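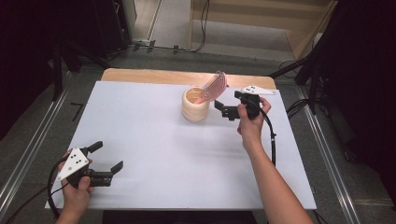 Ridged cream cup, pink fan shape leaning out of it.

Ismael Brito

1/ A thread about the word "handmade," because I have now read too many product pages and I'd like my evenings back.

2/ It started with a $22 cup from a shop called Sarnard. Ridges, off-white, looks like everybody's cup at the moment. The page said "handmade in small batches in the spirit of Clullinau." I wanted to buy it as a gift. I wanted to know what that sentence meant first. Mistake.

3/ Clullinau is a real village with real potters. I've been there. "In the spirit of" is doing the kind of work that "style" does on a package of crab sticks.

4/ So I wrote to Sarnard and asked three things. Who makes it? Where? How big is a small batch? I was polite. I even said I liked the glaze, which I hadn't seen in person, so that was a small lie on my side.

5/ First reply came back fast and was very warm. "Each piece is touched by human hands." OK. So is my mail.

6/ I asked again. Second reply, different name at the bottom: "Our makers are a close family of artisans." Still no place. Still no number. I was offered a discount code.

7/ I know how this sounds. It's a cup. But the cup next to it on the site was $9 and looked the same to me, and the only difference I could find in writing was the story. If I'm paying $13 for a story I get to ask if it's true.

8/ Third reply finally had a number in it. A small batch is 200. Per color. They didn't say how often.

9/ I asked a friend who throws pots for a living in Zollport what she thought of 200. She said that's a solid couple of weeks on the wheel and her wrists hurt reading it. She also said plenty of honest studios cast their work in molds and there's nothing wrong with it. A person pours, a person trims, a person glazes.

10/ Which is fair, and I had to back up a bit. I'd been picturing the wheel the whole time. The page never mentioned a wheel. It had a photo of a wheel. Those are different things and I fell for it like anyone.

11/ Ridges, by the way, tell you very little. I used to think a ribbed surface meant fingers had been dragged up the clay. You can get ridges from fingers, from a tool, from a mold, from a printer, from a roll of coils stacked up and left showing. Stacked rings are all over the place now and I couldn't tell you from looking how any given one got made.
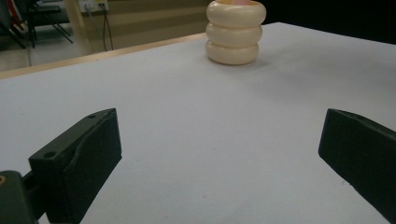
12/ Things I've seen called handmade since I started paying attention: a candle, a phone case, a frozen pizza, a set of bed sheets, a toothbrush with a wooden handle, and a PDF.

13/ The PDF was a meal planner. "Handmade with love." I have no follow-up on that one.

14/ Somebody will reply that there must be a rule about the word. There may be, where you live. I went looking and got lost in pages that said a claim shouldn't mislead a reasonable shopper. I'd like to meet this shopper. I think they own fewer cups than I do.

15/ What bugs me more than the word is what it does to the people who do the slow version. My Zollport friend charges more than Sarnard for a mug. She has to. Then people at the market pick hers up, turn it over, and say they saw "the same handmade one" online for $22. She smiles. I've stood behind the table with her and I don't smile.

16/ A counterpoint that came in by DM: a guy who used to pack orders for Marinho (mail-order tableware, you've probably had the catalog) says customers never asked. In all his time there he remembers 2 emails about where anything was made. Both were about lead.

17/ I believe him. I don't think it lets the shops off. People don't ask because the page reads like it already answered. Go back and read one slowly. "Born from a love of clay." "Rooted in tradition." "Shaped by time." Try to pull one fact out of that. Clay, maybe. You get clay.

18/ Marinho's own page, to be fair to them, just says "stoneware, made in a factory, dishwasher safe." No poetry. I bought a bowl off that page out of pure relief. It's a fine bowl. A bit heavy.

19/ Also not sold on the opposite camp, the people who flip a mug over and announce that a wobbly foot means it's genuine. Wobble can be added. My friend has seen molds with a thumbprint in them. Somebody sat down and designed that thumbprint, and I think about it more than I should.

20/ "Each one is unique" is another good one. So is each potato. Slight variation in glaze will happen in any kiln, anywhere, with anybody's hands or without them. It's a true statement that has been put where a better one ought to go.

21/ What I look for now, if you care: a name, a town, and some dull word for the process. Thrown, cast, pressed, coiled, printed. Any of them is fine with me. "Slip-cast in our shop in Zollport" would get my money faster than a paragraph on stillness.

22/ A photo of somebody's muddy hands doesn't count. I did an image search on one set of muddy hands and they were working for five different brands, including one that sells soap.

23/ Price doesn't tell you either. I wanted it to. I made a whole list in March and stared at it, and the priciest cup on there had the vaguest page of the lot. The cheapest one told me the town.

24/ Somebody asked if I bought the Sarnard cup in the end. Yes. I used the discount code. I'm not proud. It was late and I still needed a gift.

25/ It's a nice cup. My sister keeps pens in it. She asked if it was handmade and I said "it's touched by human hands," and she said "so, no," and went back to her phone.

26/ Muting this for the night. If you work at Sarnard and want to tell me where the cups come from, replies are open. If you want to tell me about your journey with clay, please give me the town first.

27/ Small correction to 9: she says a couple of weeks assumes nothing cracks, and something always cracks. She'd like that on the record.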